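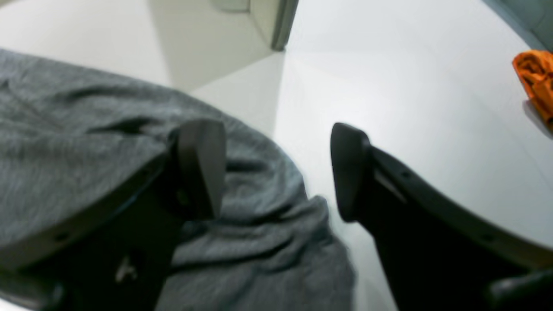

Corley Robotics Club
Member Handbook: Section 3, Setting up for the cloth task

Print this page | E-mail this page

Read this before your first Thursday session. It replaces the old sheet, which promised that anyone could be folding jumpers by the end of the evening. They couldn't, and neither could the arm.

The cloth task is our entry for the Jitisetti student round. The rules ask for a garment to be picked up from a table and folded without a person touching it. We have our doubts about how much this tells a judge about anything, but it is the round we have entered and the steps below are the ones that waste the least time.

3.1 Before you switch on

1. Clear the table. Bags, mugs and laptops go on the bench by the door.
2. Wipe the table top with a dry cloth. Spray cleaner leaves streaks and the wrist camera picks them up.
3. Check both fingers of the gripper. The pads should sit square and the screws should be finger-tight plus a small turn. If a pad rocks, stop and write it in the logbook.
4. Look along the cable from the wrist camera to the base. It must hang free at full reach.

CAUTION: Keep hands, hair, lanyards and sleeves away from the gripper whenever the green lamp is on. The Rolland controller has a "soft stop" setting. Do not trust it. Use the red button.

3.2 Laying out the cloth

5. Take one grey knitted piece from the box and drop it on the table from elbow height. Don't tidy it. A neatly spread jumper gives you a good-looking score and teaches the program very little.
6. If your run sheet says "second item", add the orange cloth well away from the first, towards the far side of the table. Crumple it.
7. Step back behind the tape.

Note: Knitted pieces are harder than flat cotton. The pads tend to catch one layer when you wanted two, or push the whole thing along the table. The Tikach software will often mark this as a successful grasp. Watch the cloth and write down what you saw.

3.3 Driving the arm

8. Log in and choose CLOTH from the list. If you see error 1408, the camera has not been found. Unplug it, count to ten, plug it in again.
9. Bring the gripper down slowly with the fingers open until one pad is over the edge of the cloth and the other is over bare table.
10. Lower until the tips just touch. You will hear the motor note change. Some members say they can't hear it, in which case have a partner watch from the side.
11. Close at the lowest speed. Lift a hand's width and wait.
12. If the cloth stays put in the fingers, carry on to the fold. If it slips, open, go back up and start again from step 9. Do not chase it across the table.

Note: The "auto grasp" button does steps 9 to 11 for you. The leaflet that came with it says it works on any fabric. In our own trials it coped with tea towels and sulked at wool. You may use it for practice, but a run made with it must be marked A on the sheet.

3.4 Recording a run

13. Press Record before the arm moves. Runs started late will be thrown out.
14. Each pair gets two attempts, then swaps. Failed attempts are kept. Please stop deleting them; last term's success rate looked wonderful for exactly this reason and we had to take it off the poster.
15. Write the item, the result and anything odd in the logbook. "Went fine" is not a result.

CAUTION: The motors get hot after around 3 hours of use. If the casing is too warm to rest your palm on, switch off and leave it for the night.

3.5 Shutting down

16. Open the fingers, send the arm to its rest position and wait for the green lamp to go out.
17. Switch off at the wall.
18. Put the cloth back in the box unfolded. Creases from the box are welcome.

For faults not covered in this section, see Section 4. It is short, and half of it is still guesswork.

This site uses cookies to remember your settings. Accept | Manage cookies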